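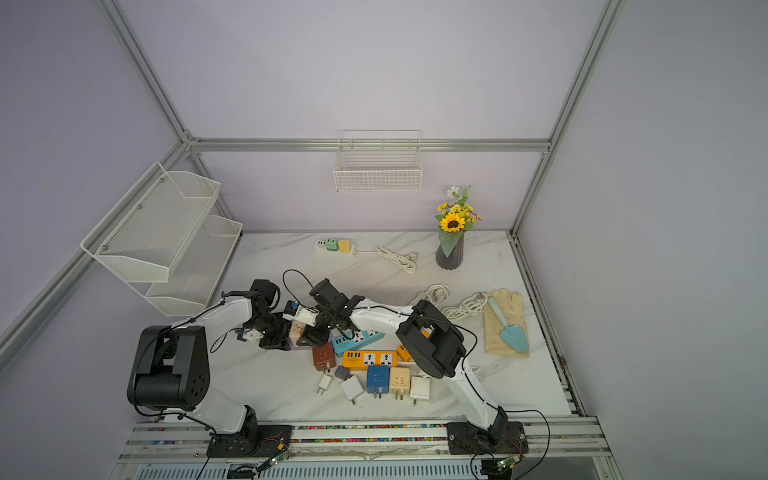

The Judge Who Kept Her Ferry Logs

March
By Tamsin Strickland
372 shares | 15 comments

Biographies of county judges rarely sell. Delphine Iwasaki's new life of a Haverford probate judge has gone through its first printing of 1025 copies, and the publisher, Stavera, has ordered more.

The judge rode the ferry to court for most of her career and wrote up her cases on the way. Iwasaki worked from those logs — 2741 pages, most of them in pencil. 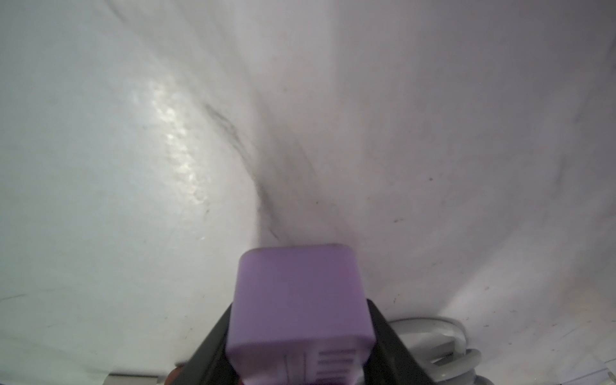

The early chapters move slowly. There is a lot about land titles, and the maps are too small to read. The book picks up with the Olex will dispute, which split a family and cost the judge two close friends.
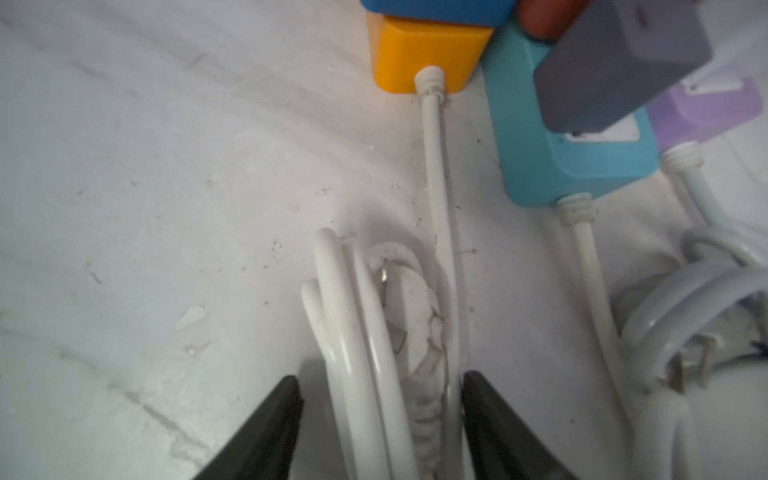
Takumi Kinoshita found the land chapters the best part and said he would have cut the courtroom scenes instead. Iwasaki is now at work on the judge's letters.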